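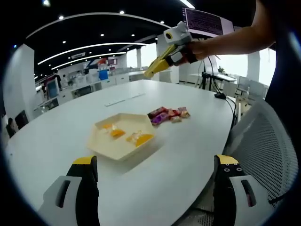 Skalitz to Sell Majority Interest in Flamdale Terminal

August 23, 2018

Skalitz has agreed to sell a majority interest in its Flamdale fuel storage terminal to Koubek, a pipeline operator. The terminal has 10 tanks and a staff of 269. Talks began in May, and the parties expect to close once regulators have completed their review.
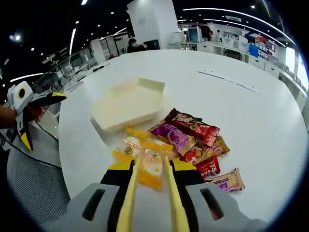

Quentin Royer said the sale would leave day-to-day operations unchanged and that existing supply contracts would be honored in full. He declined to discuss the price.

Skalitz will keep 2 seats on the terminal's board – one of them without voting rights – and will continue to lease space for heating oil. The ground lease at Flamdale runs to 2054. The smaller depot at Buseck is not part of the agreement and remains wholly owned by Skalitz.

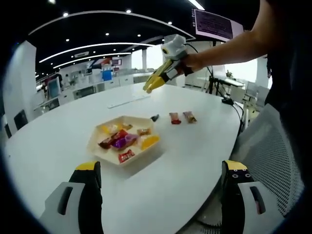 Wrapped snacks in a tray on a white table.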